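4. Leveling and First Drain Test

Your Wetuston washer weighs more than it looks and will happily walk across a floor if given a reason. Set aside 30 minutes for this section. Most people need them for step 3.

Before you start

Remove the transit bolts (Section 2). If you skipped Section 2, go back. The bolts are not optional, and neither is the repair bill.

Leveling the machine

1. Push the washer to its final position. Leave a hand's width behind it for the hoses.

2. Lay a spirit level across the top, left to right, then front to back. A phone app will do if the phone is out of its case.

3. Turn the front feet with the supplied wrench. Clockwise raises the corner. You will turn it the wrong way first.

4. Press down on opposite corners. If the machine rocks, repeat step 3. If it still rocks, suspect the floor.

5. Tighten the lock nuts upward against the cabinet.

Caution: Do not level the machine with folded cardboard, coasters or this manual. Cardboard gets damp and gives up, usually on the spin cycle.

Checking the perforated metal

Water leaves the laundry through small holes, and small holes collect things. Before the first wash, and once a month afterward, unplug the machine and let any moving parts stop. Wipe the perforated metal with a soft damp cloth, then run a dry one over it. If the cloth snags, stop and call Vivcombe Service before you put in anything you are fond of.

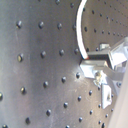

Fig. 4-2. Perforated metal surface. Faint scratches and smudges show.

Do not poke the holes with pins, screwdrivers or cocktail sticks. A cocktail stick will break off at the exact depth where you can't reach it.

Running the drain test

6. Hook the drain hose over the standpipe and secure it with the strap. An unsecured hose has a surprising reach.

7. Open the water valve slowly. Check both ends of the inlet hose for drips.

8. Plug in the machine, select RINSE + DRAIN and press START. Leave the drum empty.

9. Stay in the room for the first 10 minutes. The humming is the pump. The gurgling is also the pump.

10. If the display shows code 57, the drain hose is kinked. Straighten it and press START again.

Note: Owners of the older Grunthorpe stand must fit the rubber cups under all four feet before leveling. Doing it afterward means doing everything twice.

Revised 2023-04-20, I. Zamudio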